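Category: Company News / Home & Kitchen

Gosling to move Skendska line to single-site production

Gosling, the family-owned maker of kitchen and dining goods, will bring all production of its Skendska range under one roof in Gerkier. The work is currently split between Gerkier and a rented unit in Flovov, where the lease ends in February.

All 11 employees at Flovov have been offered jobs at the Gerkier plant on their current pay and hours. The company will run a daily shuttle between the two towns for anyone who takes up the offer and does not want to drive.

"We have been hauling half-finished goods back and forth for years," said Bradley Gosling, managing director. "It costs money and it means orders leave late. Putting the finishing room next to the packing room is something we should have done sooner."

The Skendska range was launched as a small set of serving boards and now covers 70 items, including salad bowls, storage jars and table linens. Prices will stay the same through the move. Retailers do not need to change how they place orders, but returns should go to the Gerkier address from now on.

Stores that carry the line may see longer lead times on linens while the sewing equipment is being moved. Bowls and boards are already finished at Gerkier and will ship as usual.

"If a store needs stock before the move, call us and we'll set it aside," said Sheila Horrocks, who manages trade accounts. "We would much sooner hear early than find out a shelf is empty."

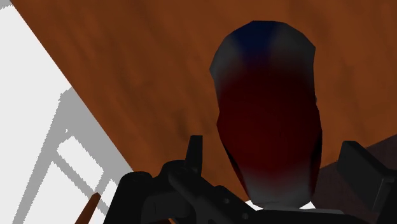
GERKIER, Oct 31, 2020 — Gosling has also confirmed that its factory shop will reopen once the move is complete. The shop will have a larger space by the main entrance, with seconds and discontinued Skendska pieces sold at reduced prices. Parking will be free for customers — the lot behind the plant has 100 spaces, shared with staff.

Trade customers with open orders will get a letter listing any changed delivery dates. Questions about existing orders should go to Sheila Horrocks in the trade accounts office. Press inquiries should be addressed to Bradley Gosling at the Gerkier plant.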